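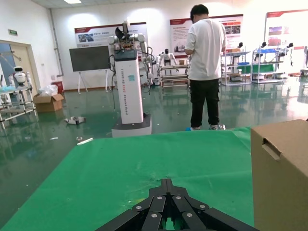
Jeanie Farquharson had given herself until October to get the sorter working, and it was October. She called it Lu, after the name printed on the bag the first motor came in. The workshop in Gromville charged members by the month, and she had paid for 3.

The job was simple to say. Lu had to reach into a box, close on whatever was there, and lift it out without crushing it. Her brother Esteo ran a parts counter in Skiltitz and had told her he would buy one if it could get through 400 pieces in a day. So far it had managed 200, and a good share of those had been squeezed flat.

She changed the springs again and went back to the table a little after four. 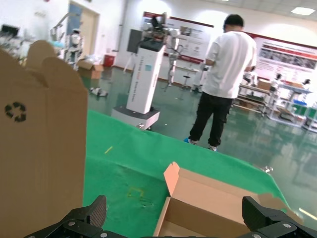 Springs were the part she understood least. The stiff ones held a bolt but bent a plastic cap, and the soft ones let go of everything at the top of the lift. She had a notebook full of numbers that didn't agree with each other. She pulled her stool up to the green cloth, where the cardboard box stood open with one flap up, and thought about the flap. Lu treated it as a wall. Every time the arm came in from that side it slowed down, and the slowing used up the seconds she needed.

"Cut it off," Esteo said when she called him.

"Your customers don't cut theirs off."

"Some do."

"Then it has to work for the ones who don't," she said, and hung up to write that down.

She tried coming in from the short end. She tried a higher start, then a slower close. At seven she wrote 600 on the page, which was what the motor could do on paper with nothing in its way, and drew a line under it. Then she ate a sandwich and loaded the program again.

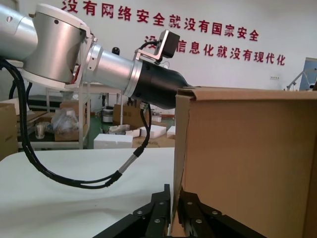 Could a machine learn to tell a cap from a bolt by touch alone? It could if the fingers measured how hard they were pressing and stopped at a different point for each one.

That was what she told Esteo the next morning, and he asked how much longer. She said another month. He was quiet for a bit - she could hear the counter bell behind him - and then he said he would pay for the month if she came down and showed him the thing herself.

She packed the soft springs and the stiff ones in separate bags and wrote on both.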